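Reading the Bible through in a year, more or less

7 January 2018

I finished Revelation on New Year's Eve at twenty to eleven at night, sitting on the stairs because the front room was full of my sister's children. I had started with Genesis the January before. I said I would write up how it went, mainly for the people at chapel who are thinking of trying it this year, so I am doing it before I forget.

I did the readings on 358 days out of the year. The seven I missed were a stomach bug in March (four days), the journey to Porkach and back, and one in November that I simply forgot. I made all of them up afterwards, so I have read every chapter, including the lists of names.

The plan I used was the plain one, straight through from front to back, three or four chapters a day. There are others. Filipa Barros gave me hers, which has you in the Old Testament, the Psalms and the New Testament each day, and I can see the sense in it because you are never more than a page from something you know. I tried it for a week and found I was flicking between bookmarks and losing the thread. If I were doing it again I might use it from Leviticus onwards and go back to straight reading for the histories.

My Bible is the one I was given at my baptism in Flotinville and it has small print. By February I had bought a large print one, second-hand, for almost 400 pence less than the shop wanted for a new paperback, and after that I did not get headaches. It is a heavy book. I kept it on the kitchen windowsill and read standing up while the porridge was on, then sat down with the rest of it.

Genesis and Exodus went quickly. I knew the stories from Sunday school but I did not know how much comes between them. The tabernacle instructions took me most of a fortnight, or it felt that way, and I started drawing bits of it on the back of envelopes to keep the measurements in my head. My drawings did not agree with each other. Numbers was better than I had been told.

I was surprised by Judges, which I don't think I had ever heard preached on apart from Gideon and Samson. The last few chapters are very grim and I read them twice to make sure I had understood. I asked Jozefína Baláž about them after the evening service and she said her father used to read them aloud at home without any comment and then put the kettle on. She lent me a commentary. I got through the introduction.

Then there is Chronicles. Having just done Samuel and Kings, I found it hard to start again from Adam. I fell behind in June, ten days at the worst point, and caught up on a wet weekend in the caravan with nothing else to do but the jigsaw. If you fall behind I would say do not try to catch up a chapter at a time. Sit down and do a whole book in one go. Ezra and Nehemiah together are an evening.

The Psalms I slowed down for. The plan says five a day, and I did manage that, but I also kept going back in the evening to whichever one had stuck. We sing a good many of them without my having noticed. I went through the chapel hymn book with a pencil and wrote the psalm number beside each one I was sure of. Number 637 I had always taken for a harvest hymn and it is nearly all Psalm 65.

The prophets were the hardest part for me. Isaiah I enjoyed. Jeremiah is long, and out of order, and I had a lot on at work. I listened to some of it on my phone while walking to the bus, which I had said I wouldn't do, and it helped a good deal. You hear when the speaker changes more easily than you see it. I listened to Ezekiel as well, and then read the temple chapters at the table with more envelopes.

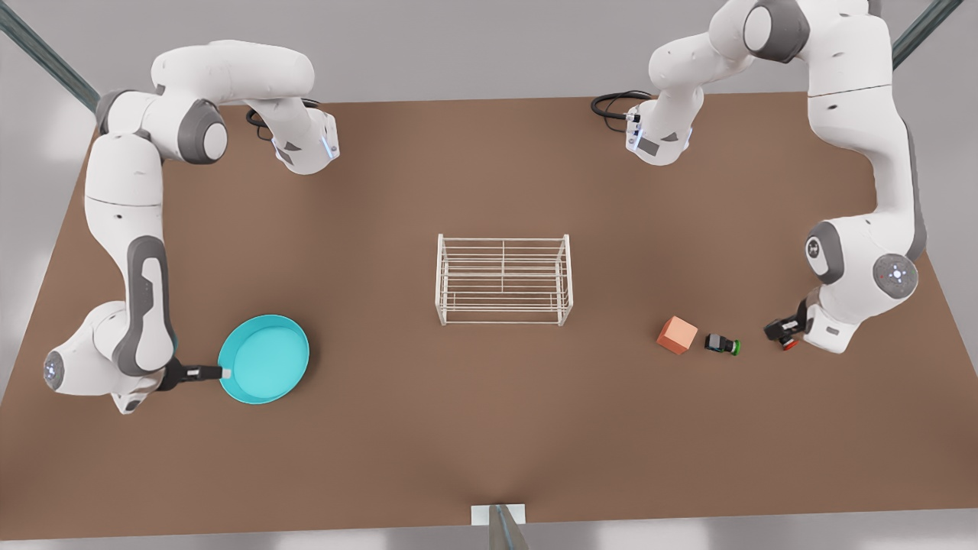 Two robot arms mounted at the far edge of a brown table.

By the time I reached Matthew it was October, and I had been so long in the Old Testament that the first page read differently. I used to skip the family tree. This time I knew most of the names and could have told you something about a fair number of them - Rahab, Ruth, Hezekiah, Josiah. I did not expect that and I think it was the best morning of the year.

The letters went too fast. Three chapters of Romans before work is more than I can take in, and I have gone back to it this month at half a chapter a day with a notebook. Hebrews made much more sense with Leviticus behind it, so that was not wasted.

A few practical things, as I have been asked. Mornings worked and evenings did not. I ticked the chapters off on a paper sheet inside the cover. I did not look things up while reading, I put a pencil cross in the margin and looked them up on Saturdays, and there are still plenty of crosses. I told 2 people I was doing it and they both asked how it was going, which got me through Chronicles.

Filipa is starting again tomorrow with her bookmarks, and there is a spare copy of her plan on the shelf by the hymn books if anybody wants one. Jozefína would like her commentary back, so I had better read the rest of it.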